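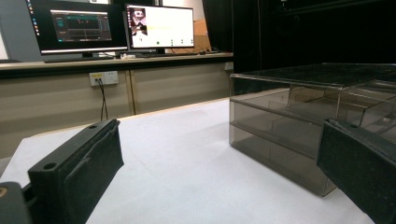

The smoky two-drawer organizer on the white table, long counter behind.

Saturday, May, late morning

Came in meaning to do the solder order and got talked into sorting out the small parts instead, which I've been putting off for ages. Romana Beneš had left me a note about the drawer organizer (the gray-brown see-through one), asking whether it could live on the white table for good, and I do think she's right. I like being able to make out the partitions through the walls without pulling anything open!

Plan so far: fuses and ferrules in the top drawer, the M3 screws below, the 20 mm ones kept apart from the 6 mm. The Brouwer spacers can go back in their own tin, there are almost 40 of them and they'd swamp everything else.

Two things for whoever is in next. Please keep the sheet on the table, it saves the top and small screws show up so nicely against white. And mind the black cable hanging from the outlet on the counter front, I'd like to get a clip on it before one of us hooks a foot in it.

Labels still to print. Ask Romana if she wants them in Czech as well.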